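발표자 노트 (본인용, 배포 금지)
제목: 생산성 숫자를 믿기 전에 물어볼 것들
분량: 질의응답 빼고 끊지 않고 말하면 제한 시간에 딱 맞음. 농담 추가하지 말 것.

슬라이드 1. 표지

인사 짧게. 소속 소개는 사회자가 이미 했을 테니 반복하지 않는다. 바로 첫 문장으로 들어간다. "저는 오늘 여러분께 생산성을 올리는 방법을 말씀드리지 않겠습니다." 여기서 한 번 쉰다. 웃는 사람이 있으면 기다렸다가, 없으면 그냥 넘어간다.

이어서: 지난 몇 년 동안 업무 방식에 관한 보고서를 많이 읽었고, 읽을수록 숫자의 출처가 궁금해졌다는 이야기.

슬라이드 2. 일하는 책상

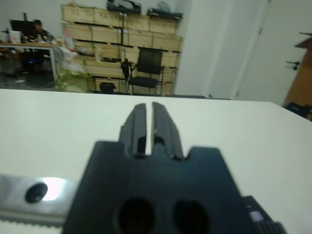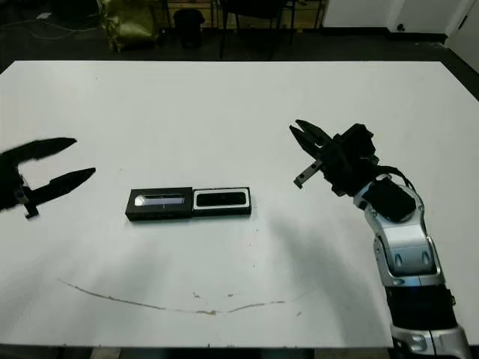 흰 작업대 위, 두 장 모두.

슬라이드 3. "집중 근무제를 도입했더니 49퍼센트"

이 숫자를 크게 띄워 놓고 묻는다. 무엇의 49퍼센트인가요? 청중이 대답하게 둔다. 보통 "생산성이요"라고 한다. 그러면 다시 묻는다. 생산성을 무엇으로 쟀나요?

Prondska 사례로 넘어간다. 이 회사는 오전에 회의를 금지하고, 그 결과를 사내 발표에서 49퍼센트 향상이라고 소개했다. 발표 자료를 받아서 뒤쪽 주석까지 읽어 봤더니, 잰 것은 직원 설문의 한 문항이었다. "오전에 방해받지 않는다고 느낍니까?" 회의를 금지한 다음에 회의가 줄었다고 느끼느냐고 물은 셈이다. 그렇게 느낀다는 답이 늘어난 건 당연하다.

주의: Prondska를 비웃는 말투가 되지 않게 할 것. 담당자가 자료를 순순히 내주었고, 주석도 숨기지 않았다. 문제는 주석이 사라진 채로 숫자만 돌아다닌 과정에 있다. 두 번째로 인용한 글에서는 "직원 설문"이라는 말이 빠졌고, 세 번째 글에서는 "산출량"이 되어 있었다.

슬라이드 4. 누가 답했나

Unik의 주 4일제 시범 운영. 참여 팀 11개. 듣기에는 괜찮은 규모다. 그런데 팀을 어떻게 골랐는지 물어보면 자원한 팀이라고 한다. 자원한 팀은 대개 팀장이 하고 싶어 하는 팀이고, 팀장이 하고 싶어 하는 팀은 원래 분위기가 나쁘지 않다. 제도 덕분에 좋아졌는지, 원래 괜찮던 팀을 모아 놓고 본 것인지 이 자료만으로는 가를 수 없다.

여기서 나올 반론: "그래도 안 하는 것보다는 낫지 않나요?" 나을 수도 있다. 나는 주 4일제에 반대하지 않는다. 솔직히 나도 하고 싶다. 다만 하고 싶은 마음과 근거가 있다는 말은 따로 두자는 것이다. 원하니까 한번 해 보자고 하면 된다. 꼭 연구 결과를 앞세워야 허락이 나는 조직이라면, 그 조직은 연구 결과도 원하는 대로 만들어 낼 것이다.

슬라이드 5. 중간에 그만둔 사람들

Hélène Desjardins의 메모에서 가져온 대목. 허락받았고, 이름을 밝혀도 된다고 했다. 읽을 때 이름 발음 조심. 엘렌 데자르댕.

인용: "우리는 새 일정 관리 도구를 끝까지 쓴 사람들에게만 만족하느냐고 물었다. 싫은 사람은 벌써 종이 수첩으로 돌아간 뒤였다."

설명은 길게 하지 않는다. 헬스장에 남아 있는 회원들에게 이 헬스장이 어떠냐고 묻는 경우를 들면 다들 알아듣는다. 지난번에는 이 부분에서 비유를 두 개나 더 붙였다가 시간을 까먹었다. 하나만.

슬라이드 6. 재기 쉬운 것

Kundness라는 이름의 업무 기록 프로그램 화면을 말로 설명한다. 캡처는 쓰지 않기로 했음. 이 프로그램은 하루가 끝나면 100점 만점으로 점수를 준다. 완료 표시를 많이 할수록 점수가 오른다. 한 주 써 봤더니 내가 무슨 짓을 했느냐 하면, 할 일을 쪼개기 시작했다. "보고서 쓰기"가 "파일 열기", "제목 쓰기", "목차 쓰기"가 됐다. 점수는 나날이 올랐고 보고서는 마감을 넘겼다.

여기서는 보통 웃음이 나온다. 웃음이 그치면 진지하게 묻는다. 여러분 회사의 평가 지표 가운데 이런 식으로 쪼갤 수 있는 것이 몇 개나 됩니까? 답을 받지 않아도 된다. 다들 속으로 하나씩은 떠올린다.

덧붙일 말: 코드 줄 수, 통화 건수, 처리한 문의 건수. 문의를 빨리 닫으면 같은 손님이 다시 문의하고, 그것도 한 건으로 잡힌다.

슬라이드 7. Kowalchuk 보고서

조심해서 다룰 것. 청중 가운데 이 보고서를 좋아하는 사람이 분명 있다. 개방형 사무실이 협업을 늘린다는 내용인데, 나는 반쯤만 믿는다.

믿는 반쪽: 좌석을 바꾼 뒤에 다른 부서 사람과 나눈 대화가 늘었다는 관찰. 이건 기록 방법이 자세히 나와 있고, 읽어 보면 꽤 성실하다.

못 믿는 반쪽: 대화가 늘었으니 협업이 늘었다는 결론. 옆자리 사람에게 "조금만 조용히 해 주세요"라고 한 것도 대화다. 기록지에는 대화의 내용을 적는 칸이 없다. 관찰한 기간도 이사 직후였다. 이사 직후에는 누구나 프린터가 어디 있느냐고 묻고 다닌다.

Aicha Lamrani가 이 보고서를 두고 나와 한참 다퉜다. 그분 주장도 소개해야 공평하다. 내용을 몰라도 만남이 늘어나는 것 자체가 나중에 쓸모가 있고, 그 쓸모는 몇 달 뒤에야 나타나니 짧은 조사로 부정할 수 없다는 것이다. 맞는 말이다. 그런데 같은 이유로 짧은 조사로 긍정할 수도 없다. 이 이야기는 여기까지 하고 결론을 내지 않는다. 우리 둘도 결론을 못 냈다.

슬라이드 8. 그래서 무엇을 물을 것인가

질문 3개만 띄운다. 더 넣고 싶어도 참는다.

무엇을 쟀는가.
누가 빠졌는가.
결과가 반대로 나왔어도 발표했겠는가.

세 번째가 제일 불편한 질문이다. 외부 업체가 자기 제품의 효과를 조사했다면 답은 거의 정해져 있다. 사내 조사도 크게 다르지 않다. 사업을 밀어붙인 임원이 보고를 받는 자리에서 "효과 없음"이라고 쓴 슬라이드를 나는 아직 못 봤다. "추가 검토 필요"는 많이 봤다.

시간이 모자라면 슬라이드 9는 건너뛰고 바로 질의응답으로.

슬라이드 9. 내 숫자도 의심하기

작년 4월에 내가 직접 했던 실수. 재택근무 일지를 정리하면서 집에서 일한 날이 훨씬 능률이 좋다고 블로그에 썼다. 나중에 다시 보니 집에서 일한 날은 전부 글을 쓰는 날이었고, 사무실에 간 날은 전부 면담이 있는 날이었다. 장소를 비교한 게 아니라 업무를 비교한 것이다. 글은 고쳤고, 고쳤다는 표시도 남겼다. 고친 글의 조회 수는 원래 글에 한참 못 미친다.

질의응답 대비

"그럼 아무것도 측정하지 말자는 건가요?" 매번 나온다. 아니라고 답한다. 재되, 잰 것의 이름을 그대로 부르자고 한다. 설문 응답이면 설문 응답이라고.

"추천하는 지표가 있나요?" 없다. 업종도 모르는 채로 추천하면 내가 방금 욕한 사람들과 똑같아진다. 질문한 분이 하는 일을 되물어 볼 것.

"경영진을 어떻게 설득하나요?" 이건 나도 잘 못한다. 시범 운영을 시작하기 전에 실패의 기준을 적어 두게 한 적이 한 번 있는데, 그 회의는 분위기가 몹시 나빴다. 그래도 문서는 남았다.

물은 왼쪽에 둘 것. 마이크가 목에 거는 종류면 이름표를 떼야 부딪히는 소리가 안 난다. 자료 요청은 행사 측 메일 말고 내 주소로 받는다고 끝날 때 꼭 말하기.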